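Interior Doors at Denthorpe: Notes on a Year of Repainting and Refitting

Posted Sunday, August 18, 2024

Readers of these pages will recall that my household undertook last year to bring the inside of the Denthorpe house into reasonable order. The work on the upper floor is complete, and I wish to set down a record of the decisions made there, together with the costs, for the use of others with homes of a similar age.

The budget approved for the upper floor was $3,000. Of this, $1,000 was set aside for paint and plaster repair, and a further $1,000 for hanging and hardware. The balance was held in reserve. It was spent almost entirely on the landing, where the old plaster came away with the wallpaper and had to be replaced down to the lath.

Doors received more discussion than any other item. Three of the originals had been trimmed so often to suit new carpets that they no longer met their stops. Two estimates were obtained, one from Rosales and one from Custton. The Rosales estimate was the higher by $113 but included removal of the old doors, and it was accepted on that basis. Work began in July and was finished within the agreed period, apart from one latch that was sent back twice.

The question of color was harder to settle. My wife favored white throughout. I held that a house with little afternoon sun is better served by wood left in its own tone, with a quiet color on the walls beside it. We agreed in the end to paint the bedrooms white and to treat the hall and study differently — a compromise that has held so far. Samples were left up for two weeks and looked at morning and evening before any order was placed.

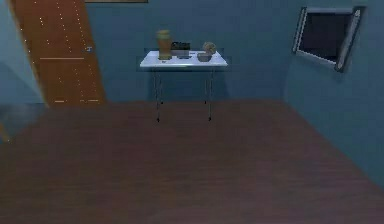 Neelam Kushwaha wrote after my previous post to urge caution on this point. In her view, warm wood against a blue-gray wall looks well for a season and then begins to feel cold, and she would have chosen cream. She also asked whether the hinges had been replaced at the same time, as hers began to squeak within a month of hanging. They were replaced, all but the pair on the linen closet, and those are to be done when the lower floor is started.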